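Startseite Lehre Skripte Termine Kontakt

Diese Website verwendet Cookies. Mit der weiteren Nutzung stimmen Sie dem zu.

Regeln für handgeführte Greiferaufnahmen
3. Februar 2022, Eirlys Landeg

Die Regeln gelten für alle Aufnahmen im Praktikum Condmont. Abweichungen genehmigt Deepak Bhatt schriftlich.

1 Marker
1.1 Markerwürfel sind starr zu befestigen. Spiel zwischen Würfel und Greiferkörper geht als Fehler in die Posenschätzung ein.
1.2 Ärmel und Kabel dürfen die Markerflächen nicht verdecken. Schmuck am Handgelenk ist abzulegen.
1.3 Verschmutzte oder geknickte Markerflächen werden ersetzt. Danach ist neu zu kalibrieren.

2 Arbeitsplatz
2.1 Unbeteiligte Gegenstände stehen am Rand der Tischfläche.
2.2 Netzkabel von Versuchsobjekten bleiben während der Aufnahme ausgesteckt.
2.3 Glas und Leuchten werden nahe am Fuß gehalten. Am Schirm wird nicht gegriffen.

3 Ablauf
3.1 Eine Serie umfasst höchstens 20 Durchgänge, danach 2 Minuten Pause.
3.2 Abgebrochene Durchgänge werden nicht gelöscht. Sie erhalten im Protokoll den Vermerk A.
3.3 Bei zweihändigen Aufgaben führt eine Hand den Greifer, die andere stützt das Objekt. Beide Handgelenke tragen Marker bzw. liegen unmittelbar hinter einem Markerwürfel. Beispiel Tischleuchte mit Messingfuß und Glaskugel, Greifer links:

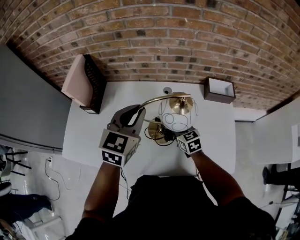

4 Protokoll
4.1 Einzutragen sind Objekt, Greifernummer, Führungshand und Kalibrierstand.
4.2 Rohdaten werden im Verzeichnis Florkine abgelegt. Nachträgliche Umbenennung ist unzulässig.
4.3 Die Gegenprüfung übernimmt Nest Eynon.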